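Unit 3 handout: Color mixing with liquids, and what it does and doesn't show
Updated 5/5/24

Read this before the session. It replaces the October version, which promised more than the activity can deliver.

Color mixing is the most popular table activity in every beginner science course I've seen. Kids like it, the supplies are cheap, and the outcome looks like science. My doubts are about the last part. Pouring blue into yellow and getting green tells you that you now have green. It says very little about why, and most worksheets skip straight to "so blue and yellow make green," as if that were a law.

The Bendano worksheet is the one most of you will have met. It has 20 steps. I would keep six of them. Steps 9 to 14 ask students to predict a color they have already been told in the heading, and I can't see what anyone learns from that.

The Sallo teacher guide is better written but makes a claim I'd like you to question: that students "discover" the primary colors by mixing. They can't. If you hand someone red, yellow and blue and nothing else, the choice has been made for them. Try cyan, magenta and yellow with a second group and compare notes.

What to put out

Small glass vials for the stock colors
One beaker with a spout, for pouring
A test tube rack and tubes
A plastic bowl for waste
A plain white surface, as large as you can get

The white surface matters more than the glassware. A pale liquid on a brown desk looks like a different liquid. A beaker marked to 600 ml is too big for this, whatever the Darer kit list says, and a thin layer of color at the bottom of it is hard to judge.

Do not fill the rack in advance. A full rack looks good at the start and leaves nowhere to put results.
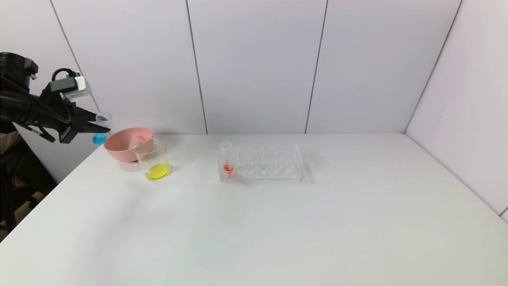

On amounts: the guides say "add a little." A little of what, compared to what? Have students write down drops, even if the numbers turn out messy. Strong blue dye will swamp yellow at equal volumes, and a student who expected bright green and got dark teal deserves a better answer than "you did it wrong."

On red-orange: check your red before class. Many food colorings sold as red lean orange once diluted, and then the promised purple comes out brown. Two of the last three groups I watched got brown. Their worksheets said purple anyway.

On the Mahlangu survey: you will see it quoted as proof that this activity works. It had 1,151 responses, but only 106 came from people who had run the activity more than once, and the question was whether students enjoyed it. I'm sure they did.

For next time: write half a page on one thing a student could find out from this activity that they could not have read off the label. If you can't think of one, say so and explain what you would change.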